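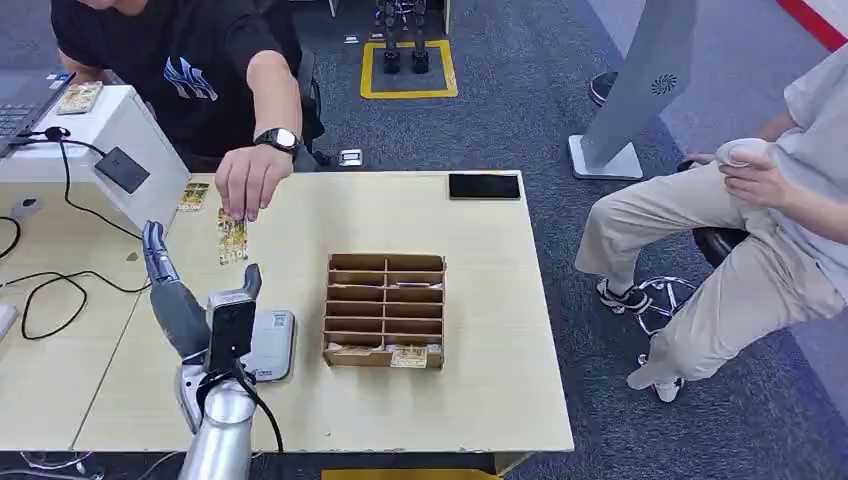
Mon 27 January — card sorting, teleop

Long day on the cards with Ataberk, who wanted them standing upright in the cardboard organiser and would not be talked out of it. Fine, but pinching something that thin through the remote rig is horrible! I kept closing the thumb too early and the card would slide down flat. Erdal's tip was to come in lower and let the bottom edge rest on the table first, and that helped a lot.

We kept 21 demos and binned the rest. Log stops at 1340 because I forgot to restart it after lunch (sorry, Carys).

Handovers next. Hold the card out at an angle, wait for the fingers, let go late — I still let go too soon. 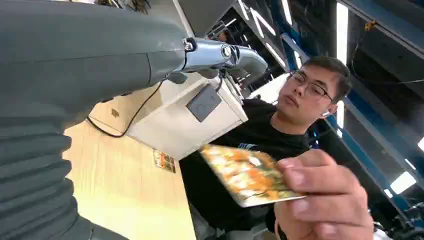
Offering a card to the gripper, wrist view.

To do: ask Şükran whether the Wuisan settings from November are still about, and try slower closing on the thumb.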